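Section 4: Preparing and Fitting Cable Ties and Identification Strips

4.1 Scope

This section applies to the Manninen wall cabinet, 60 cm and 80 cm models, and to the cable trays supplied with it. It sets out how patch leads and supply cords are to be grouped, tied and identified before the cabinet is placed in service. Work on fixed wiring is outside the scope of this guide and must be carried out by a licensed electrician.

4.2 Before you begin

Isolate the cabinet at the power point and confirm that the indicator on the Grondico power rail has gone out. Remove the lower tray cover and keep its four screws in the tray lid. The accessory bag contains 36 ties and one sheet of blank labels. Check the contents against the packing slip and report any shortage to the Ircombe service desk.

CAUTION: Do not use wire ties or metal clips inside the cabinet. Worn insulation against bare metal may cause electric shock.

4.3 Grouping the cables

1. Separate supply cords from data leads. Supply cords run on the left side of the tray, data leads on the right.
2. Lay each group flat, without crossing, from the rear entry to the first bracket.
3. Leave a service loop at the rear entry long enough for the tray to slide fully forward.
4. Label both ends of every lead. Use the numbering given in the cabinet schedule — do not renumber existing leads.

Note: Where the cabinet replaces an earlier Gralico unit, the old labels may remain in place until the schedule has been reissued.

Plastic strips vary in width along their length. Where a tapered strip is used, the narrow end is passed around the bundle first and the wide end is left facing outward.
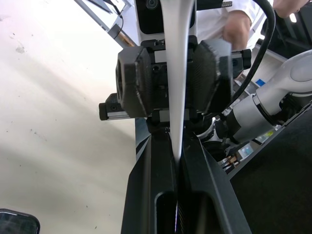 Figure 4-2. White plastic strip, tapered; wide end at top.

4.4 Tying and finishing

5. Fit the first tie at the bracket and the remainder at even spacing along the tray.
6. Draw each tie closed by hand until the bundle holds its shape. The sheath of the cable must not be dented.
7. Trim the tail flush with the head using side cutters. Collect all offcuts.
8. Slide the tray forward and back several times. If any lead pulls tight, release the nearest tie and repeat step 3.
9. Refit the tray cover and restore power.

CAUTION: A trimmed tail left proud of the head has a sharp edge. Wear gloves when reaching behind the tray.

4.5 Records

Enter the completed work in the cabinet log, including the number of any lead added or withdrawn. Ties are to be inspected at each annual service, normally in June, and any that have become brittle or discoloured are to be replaced.

Section approved by Tobiloba Onyeka, Technical Publications. Issued May 18, 2022.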